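In Praise of the Evening Class

I signed up for bookbinding in February, mostly to get out of the apartment, and I have turned into one of those people who can't shut up about it.
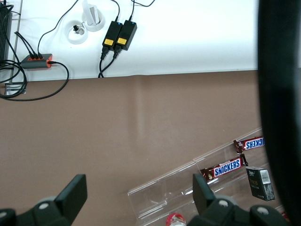 Fourteen of us meet at seven at night above the library in Jenudthorpe, and I was easily the worst of the lot for a month. What a relief that was! At work I'm supposed to know things. In Sachiko Noguchi's class I could sew a whole section in upside down, and she'd hand me the scissors and a fresh length of thread and move on to the next person.

We pay 38 dollars a term, less than I used to spend on a gym I never went to. For that I got ten evenings, a lopsided notebook I love, and a friend in Shuk-fan Ng, who is 71 and binds her own crossword collections (she's on volume six).

I wish every town would keep a few rooms open late for this kind of thing - pottery, Portuguese, small engines, whatever people will teach. Grown-ups need somewhere to be beginners. The spring list is up at the front desk now, and I've got my eye on upholstery.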